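Clunorley bench, wrist view tooling
April 13, 2019

Worked on the replay tool and the blank-view check for the hand-held gripper. The loader was still dropping the tail of long logs. Cause was a fixed buffer of 900 entries in the reader, left over from the Skenness version. Made it grow with the file and the test log now loads to the end.

Next the open/closed estimate. It takes the two fingertip blocks as landmarks and works out the gap between them in pixels. Both views below have the gap wide open, with pale background between the blocks. The second also has the yellow-orange piece behind the left block, so the mask for that finger can't assume a plain surround.

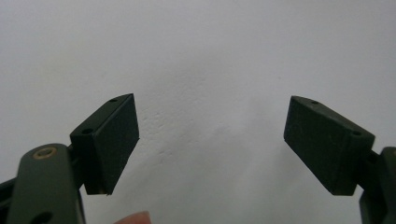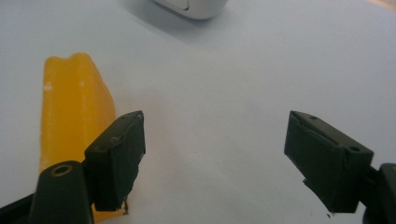
Why not use one brightness threshold for both fingers?
The top faces of the blocks can come out a good deal lighter than the inner sides, so a single cut loses part of the outline. A threshold per face, set from the first 8 views of a log, holds up better.

Changed the config to match. Old key "finger_thresh" is still read but prints a warning. Will remove it once Martens branch is merged.

Ran the estimator over 200 stored views. 97 had been hand labeled, the rest only checked for crashes. No crashes. Labels are in the shared folder under flalturel/gap.

To do: smoothing on the gap value, it jitters when the grip is held still. Also write out the timestamp in the same units as the pose log.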